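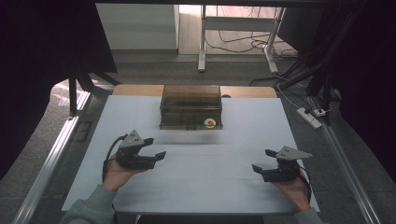

Mit einer durchsichtigen Box sieht man wenigstens, was man nicht wiederfindet, schrieb Stetex zur ersten Fassung dieser Liste, und ob man nicht einfach alles in Schuhkartons lassen könne. Kann man. Dann braucht man allerdings diese Datei nicht.

Odby – Bestandsliste für Kunststoffboxen mit Deckel

Stand: 30. April 2018

Inhalt

boxen.csv: eine Zeile pro Box, 800 Zeilen
inhalt.csv: eine Zeile pro Gegenstand, 3417 Zeilen
farben.txt: die erlaubten Farbnamen
alt/: Schuhkartons, wird nicht mehr gepflegt

Spalten in boxen.csv

id: fortlaufend, Lücken bleiben Lücken
form: rechteckig, rund, sonstige
toenung: klar, rauchbraun, milchig. "Irgendwie grau" wurde im Januar abgeschafft und taucht seither unter rauchbraun auf.
deckel: ja, nein, passt nicht
aufkleber: Farbe von außen nach innen, also etwa weiß/rotorange. Die Ecke kommt in die Spalte ecke.
bemerkung: Freitext, maximal 500 Zeichen. Wer mehr über eine Box zu sagen hat, möge sich ein Blog zulegen.

Bekannte Mängel

Ein Aufkleber bedeutet in Odby gar nichts. In der Vorgängerliste Stolstead bedeutete er "schon sortiert", bei Fawzy "bitte noch sortieren". Beim Zusammenführen beider Bestände ist das erst spät aufgefallen.

Bei 9 Boxen steht als Inhalt "Deckel". Das ist korrekt erfasst.

Maße fehlen durchgehend. Geplant ist eine Spalte passt_ins_regal, über deren Definition noch gestritten wird.

Änderungen

Bitte vor dem Eintragen die Box auf eine helle, freie Fläche stellen und bei Tageslicht auf die Tönung schauen. Unter der Kellerlampe ist alles rauchbraun. Dubletten melden, nicht löschen.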